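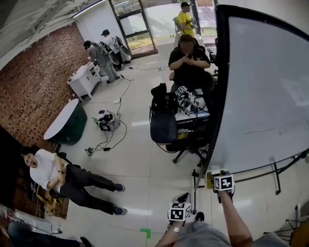 What ends up on an office chair when no one is sitting in it? Mostly bags and boxes, and they tend to stay there for the rest of the day.

12 Shares 3 Comments

4.2 Seats as surfaces

We went through the room notes from Skenbridge looking for one thing – furniture doing a job it wasn't bought for. Chairs came up most. 339 entries in total, 51 of them a seat with something other than a person on it. Tables next, then window ledges. Floor was left out (see 3.1), too messy to code.

Figure 4 is a typical case. Black office chair on wheels, black backpack to one side of the seat, white box with printing on it, more gear piled on top of the box with the cables in a tangle. Man right behind it on his phone. Coded as "stacked, mixed", the largest of our four groups.

Figure 4. Loaded chair in a shared room with a brick wall and glass at the back. Coded: stacked, mixed.

Wheels matter more than we expected. A loaded chair with wheels gets treated as a cart. People at Skenbridge told us they roll it to wherever they need the stuff, then forget to roll it back. Fixed-leg chairs got coats and single bags, hardly ever a box. Same pattern in the Lindemann rooms, smaller sample, 42 entries, so we don't lean on it.

Storage was not short, at least on paper. Figure 4 has a white cabinet by the wall, and small items have collected on its top as well. Asked about cabinets in general, people gave the same answers over and over – too far, door sticks, will need it again in a minute. The Plestska survey asked a similar question and got similar replys, though their rooms were single-owner offices.

Whiteboards on stands are a separate problem. Big footprint, legs splayed out, and chairs get pushed in close to them. The board in Figure 4 is blank apart from smudges, with a chair near its legs. We coded boards for writing only, should have coded for floor space too. Next round.

One limit. A still shows the load, not how long it sat there. For duration we have only the self reports, and people are bad at that. The the Ziltico rooms will get hourly checks in the second round, chairs and cabinet tops both.

3 Comments Share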